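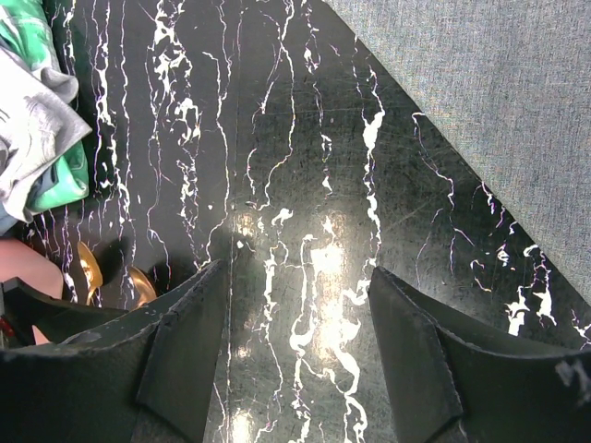

文 / 沈砚宁

2026-01-24

上一篇写了衣柜层板的间距，评论里有人问叠好的东西怎么进盒，进盒之前在哪里叠。这一篇写叠衣台面和分格盒，内容比较碎，按我自己的流程排，不按重要程度排。

先说台面。我用的是黑底白纹的光面台面，仿大理石的那种花纹。优点是好擦，线头和毛絮在黑底上一眼能看见，叠完顺手用干布推一遍就行。缺点有两个。第一是滑，轻薄的针织料放上去，手掌一压，下层就往外跑，边对不齐。第二是反光，灯在正上方的时候，深色衣物的边缘和台面混在一起，藏青和黑色尤其难认，叠到第二折经常发现底下那层歪了一指宽。

滑的问题试过三种办法。垫硅胶垫，防滑效果最好，但是布料在垫子上拖不动，抹平的动作做不了，棉布还会粘一层浮毛。垫毛巾，太软，压不出折线。最后的做法是不垫东西，改手法：不推，只提。两手捏住布料的两个角，提离台面再落下，落下之后用手背从中线往外压，压的方向始终朝着自己。这样每一折多花两秒左右的工夫，但不用返工。

反光的问题只能动灯。灯移到侧面之后，折痕会有阴影，浅灰、浅蓝这类颜色反而比顶光下好认。深色的还是靠手摸缝边。

关于堆。洗好收进来的东西先集中堆在台面左后方，不分类，浅色大件盖在上面，绿的、灰蓝的压在下面，露出边角就够了。有人主张收衣服的时候就分好类，我做过一阵，结论是分两次类等于多走一遍。堆着不分，从上往下取，取到什么处理什么，路径最短。堆的唯一要求是不能高，高了会塌到叠衣的区域里来。我的经验值是不超过盒子高度的两倍，超过了就分两批。

大件要先处理。大件不叠掉，下面的小件拉出来的时候会把它一起带皱。取大件时抓相对的两个角，先抖开再放，不要在堆上直接找边。 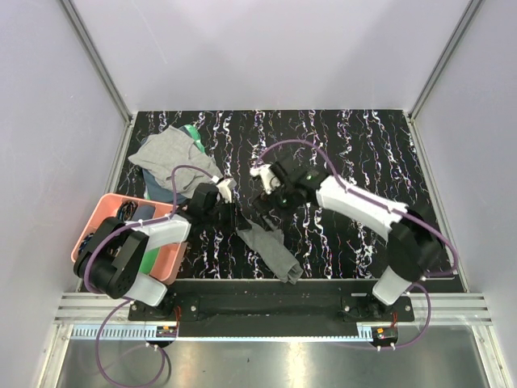 盒子放在左前角，紧挨着堆，斜着摆。斜摆是试出来的，正放的时候手腕要往里折，放进远端格子里的东西总是一头高一头低；转一个小角度，前臂可以直着过去。角度没有量过，凭顺手。

盒子是珊瑚粉色的塑料盒，圆角，口沿有一圈凸起的边，里面有隔板。圆角这件事值得单独说一下。圆角好擦，不藏灰，但是占掉了四个角的有效面积，方方正正叠好的东西塞到角上，外侧那一角一定会被顶起来。所以角上的位置只放卷的，不放折的。小件卷成筒，立着或者躺着都能顺着圆角贴住。折的放在直边那一侧。

分格的原则我改过几次。最早按人分，后来按季节分，都不好用。按人分的问题是每个人的量不一样，总有一格满一格空。按季节分的问题是换季那段时间两边都在翻。现在按“展开之后的长边”分，长边差不多的放一格，叠出来的宽度一致，竖着插进去不倒。颜色不参与分类，只在同一格里面按深浅排，深的靠里，浅的靠外，找的时候省一点眼力。

说到宽度。叠好之后的宽度要比格子的净宽小一点，留出手指能伸进去的余量。没有余量的话，抽一件会带出旁边两件。余量太大又会倒。我以前用一块硬纸板当模板，后来买过一块 Pliltater 的叠衣板，铰链式，翻三下成型。用了9天，退回去用纸板了。不是板的质量问题，是它的折宽固定，折出来的尺寸和我的格子不匹配，要再对折一次，而再对折之后厚度翻倍，格子又放不下。如果是用抽屉、不用分格盒，这块板应该没有问题。

纸板模板的做法：取一块快递箱的瓦楞纸，宽度等于格子净宽减去余量，长度随意，四边贴一圈胶带防毛边。瓦楞的方向要和长边平行，垂直的话用几次就折了。模板压在布料中间，两侧往里翻，抽掉模板，再从下往上折。我手上这块还是去年3月剪的，胶带换过一次。

折的次数按布料厚度定，不按款式定。

薄针织：两侧内翻，纵向三折，立放。
厚针织：两侧内翻，纵向对折，平放，开口朝里。
化纤滑面：不折，卷。卷完在尾端反塞一小段，不然会自己散开。
有缝边的方形布：先对角检查是不是方的，不方就以缝边长的一侧为基准。
形状不规则的：先找出最直的一条边，朝自己摆，其余部分往这条边上收。

化纤滑面那一条多写两句。这类料子叠得再整齐，放进格子里过一个晚上也会塌，原因是层与层之间没有摩擦。卷的时候要带一点张力，手指在前面压，手掌在后面推。张力大了会在表面留横纹，绿色、蓝色这种亮色更明显。卷出来的直径宁可粗一点。

不规则的布料是最费时间的一类。洗过几次之后边会走形，一头宽一头窄，按中线对折必然对不上。我的处理是先在台面右侧摊平，宽的一头朝外，窄的一头朝里，看清楚哪条边可以当基准，再移过来折。右侧这块地方平时不堆东西，专门用来摊。左边存，右边摊，中间折，三个区域的分界靠习惯，没有贴线。贴过一次美纹纸，擦台面的时候嫌碍事，撕了。 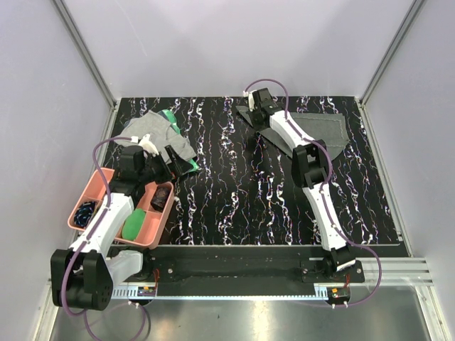

摊平的时候顺便做检查，看缝线有没有脱，看边有没有卷。深灰色的料子看缝线要沿着边看，缝线的颜色比布面浅。脱线的当场剪掉线头，不要拉。要补的单独放，不进盒。我见过有人把要补的也叠好放进去，打算以后再说，结果就是下次拿出来还是坏的。

再写一下标签。分格盒从上面看能看见内容，理论上不需要标签，但是盒子进了柜子之后只能看见侧面。我用过两种。一种是 Imow 的标签纸，背胶弱，撕下来不留痕，缺点是柜子里潮的时候边会翘。另一种是直接在美纹纸上用油性笔写，丑，但是牢。目前侧面贴的是后一种。写什么内容也有讲究，写“上衣”“裤子”没有用，盒里的东西会换。我写的是格宽和层号，比如第二层、窄格，这样盒子拿出来擦完可以放回原位，内容怎么换都不影响。

层板上一层放几个盒，取决于能不能单手抽出来。满排的时候盒与盒之间摩擦大，抽一个会带动旁边的。我的做法是每层空出一个拳头的位置，放在最右边，抽哪个就先往右推。

材料方面，塑料盒和布盒都用过。布盒轻，侧壁软，装满之后鼓出来，相邻的格子互相挤。从 Kekano 网店买的那批布盒，隔板是插片式的，插片会自己往上走，后来用针线固定了，洗的时候又要拆。塑料盒没有这个问题，重一些，边硬，碰到台面会有声音，搬的时候两手托底，不要提口沿。清洗用温水加中性洗涤剂，隔板根部的缝里容易积棉絮，用旧牙刷。不要用酒精擦，有颜色的塑料擦久了会发白，这一条是我自己弄坏过一个盒子之后记下来的。

时间。一批大约10件，从堆上取到全部进盒，我自己的记录是9分钟，不含补线头。慢的部分集中在不规则的布料和滑面料，薄针织几乎不占时间。想快的话先把这两类挑出来放到最后，前面的节奏不会断。我没有这么做，原因前面写过，挑出来就等于多分一次类，省下的时间又还回去了。

几条零散的记录，没地方放，列在这里：

藏青和黑色不要相邻，晚上在灯下拿错过很多次。
带图案的布料图案朝外，叠的时候多翻一面，找的时候少翻一叠。
卷好的小件和折好的大件不要放同一格，卷的会滚到折的底下去。
台面上的细划痕基本是拉链头留下的。带拉链的先拉上，拉头朝上放。
湿手不要碰黑色光面，指印比灰还显眼。
盒子装到八成就停，剩下两成是给手留的。

有读者推荐过 El-Sayed 收纳教程里的竖立叠法，我照着做了两轮。它的前提是抽屉够深，叠出来的高度比较高，我的盒子浅，立起来会超过口沿，叠放的时候上面的盒子压住下面的布。把最后一折从三折改成四折可以降下来，但是厚料做不了。薄料可以用，现在薄针织那一格就是这样放的。

上次答应补的层板承重表还没有做完，测了两块板，第三块的螺丝孔位不对，在等新的托架。这篇先到2000多字，表格做好之后单独发，层板间距那篇里的数据也会一起更正，当时第四层的净高量的是到板底，应该量到托架的下沿。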